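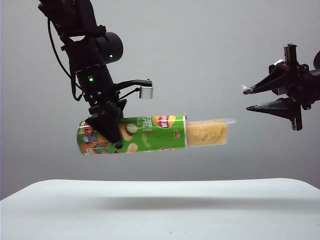
12월 | 프레슬로 홍보실
인쇄하기 | 이메일로 보내기
읽는 시간 3분

프레슬로, 내클리 지역 소매점 대상 소포장 식품 공동배송 확대

식품 유통기업 프레슬로(Preslow)는 내클리(Nakley) 지역의 중소 소매점을 대상으로 운영해 온 소포장 식품 공동배송 서비스를 확대 시행한다고 밝혔다. 이번 조치로 서비스 이용 점포는 200개로 늘어나며, 신규 점포에 대한 첫 배송은 토요일 오전에 시작된다.

공동배송은 개별 점포가 제조사별로 따로 주문하던 과자, 건과류, 즉석식품 등을 한 차례의 주문으로 묶어 공급하는 방식이다. 점포는 상자 단위가 아닌 낱개 단위로도 발주할 수 있다. 최소 주문 금액은 두지 않으며, 매장 면적이 좁아 재고 보관이 어려운 점포도 동일한 조건으로 이용할 수 있다.

프레슬로는 서비스 확대에 맞추어 내클리 물류센터의 운영 시간을 조정하였다. 주문 마감은 종전 오후 3시에서 오후 6시로 늦춰지며, 마감 전 접수된 주문은 다음 영업일 오전 중 배송된다. 배송 노선은 14개로 재편되었고, 외곽 노선에는 운송 협력사인 래머(Ramer)의 차량이 투입된다. 냉장 품목은 기존과 같이 별도 차량으로 운송한다.

취급 품목에도 변화가 있다. 제과업체 칸다사미(Kandasamy)가 생산하는 곡물 스낵과 비스킷 등 45개 품목이 새로 추가되었다. 해당 품목은 유통기한이 서로 다른 제품을 섞지 않고 출고하며, 납품 명세서에 품목별 유통기한을 기재한다. 파손 또는 오배송이 확인된 경우 점포는 수령 후 3일 이내에 교환이나 환불을 신청할 수 있다.

프레슬로 측은 "소규모 점포가 필요한 수량만큼 제때 공급받을 수 있도록 하는 데 중점을 두었다"며 "점포에서 제기한 주문 마감 시간 및 반품 절차 관련 의견을 이번 개편에 반영하였다"고 설명하였다.

기존 이용 점포는 별도의 신청 없이 변경된 조건을 적용받는다. 신규 이용을 희망하는 점포는 사업자등록증 사본과 매장 주소, 희망 배송 요일을 기재한 신청서를 프레슬로 내클리 영업소에 제출하면 된다. 신청서는 영업소 창구에서 배부하며, 접수 결과는 서면으로 통지한다.

보도자료 관련 문의: 프레슬로 홍보실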